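Clandonton desk with riser frame – light wood grain / black
Home > Office > Desks > Clandonton 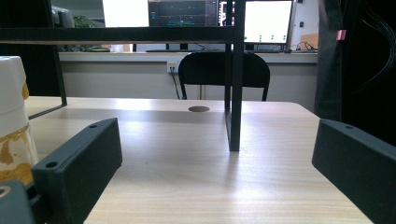 Clandonton top in light wood grain, black metal frame standing on it, cable hole towards the back.

Price: £338
Delivery: 10 working days mainland, longer for islands (ask first)
Stock: low in light, more in October

Proper work desk for a small office or a spare room. Light wood-grain top, pale beige, faint streaks in it. Goes with most things. The finish has a bit of a shine – under a window or strip light you will get glare off it. If that bothers you, get the matt top, same price.

The frame
Black metal, stands on the desk top. Use it for a shelf, a lamp, hooks, whatever you hang off it. Thin strip of light wood under the crossbeam so it ties in with the top. Comes flat, bolts together. Allow 15 minutes for the frame, longer for the desk itself. Two people for turning it over please, the top is heavier than it looks.

Cable hole
Round, brown, sits flush in the wood. Feed the cables through before you push the desk to the wall, saves crawling about after. Plugs bigger than a normal UK one wont go through, so thread the other end.

In the box
Top
Legs and rails
Riser frame in parts
2 hex keys
Bolts, bagged and labelled
Instructions (the new ones, Sturoder redrew them after complaints about step four)

Not in the box: chair, shelf, lamp. Shelf for the frame is on the Kristiansen page.

Care
Damp cloth, then dry. No polish, it smears and shows worse on the shiny top. Mugs on a mat. Frame just needs dusting.

Notes from the shop
Linnea Tangen has had hers since the first delivery and says tighten the frame bolts again after a week or so. Do that. Black shows fingerprints when new, wipes off.

Left or right hand cable hole? Same top, turn it round before you fit the legs. Cant be changed afterwards without taking the lot apart.

Returns
Unbuilt and in the orignal packing, fine. Built desks only if something is faulty. Missing bolts – ring us, we post them same day if you call before noon.

See one built up at the Hesasham showroom, first floor, ask for Åsmund Westerberg. Parking round the back, ring the bell if the gate is shut.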